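Musiques populaires et industrie du disque — notes de cours, séance 3
Selisbridge, 4 septembre 2021

1. La compilation, objet suspect

On présente volontiers la compilation comme une porte d'entrée vers un répertoire. Je demande à voir. Dans la plupart des cas, c'est d'abord un moyen de revendre un fonds déjà amorti, avec une pochette neuve et un texte de livret écrit par quelqu'un du service commercial.

Prenons le coffret soul du label Trovison : 17 titres, annoncés comme « la bande-son d'une époque ». Laquelle ? Les faces retenues sont celles dont le label possédait les droits. Les grands absents appartenaient à la concurrence, et le livret n'en dit pas un mot.

2. Le mot « rare »

Un tirage de 1 000 exemplaires dont la moitié dort dans un entrepôt n'a rien de rare. Sturkik, distributeur régional, a longtemps collé l'autocollant « édition limitée » sans préciser la limite. À retenir pour l'exercice : chercher le chiffre de pressage avant de reprendre l'adjectif.

3. Lire un livret

Relever qui signe, qui détient les bandes, quelles dates manquent. Se méfier des souvenirs de studio trop bien racontés — ils ont souvent servi ailleurs. Un « son d'origine restauré » peut désigner un simple transfert avec plus d'aigus.
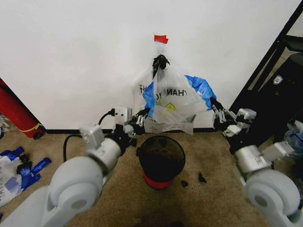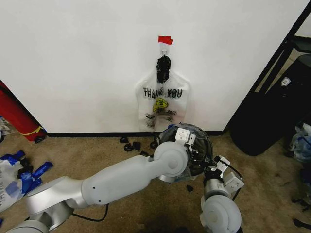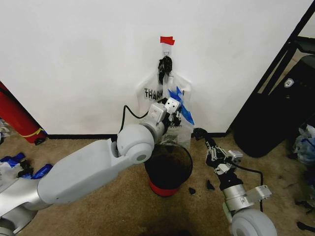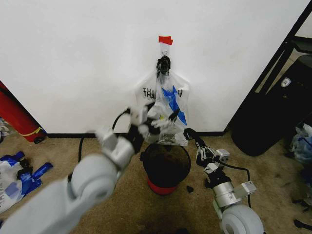

Sac en plastique « THANK YOU » suspendu à un mur blanc.

4. Travail à rendre

Choisir une compilation parue en juin ou avant, comparer sa liste de titres au catalogue complet du label, et commenter trois absences. Deux pages, sources indiquées. Les notices des plateformes d'écoute ne comptent pas comme sources.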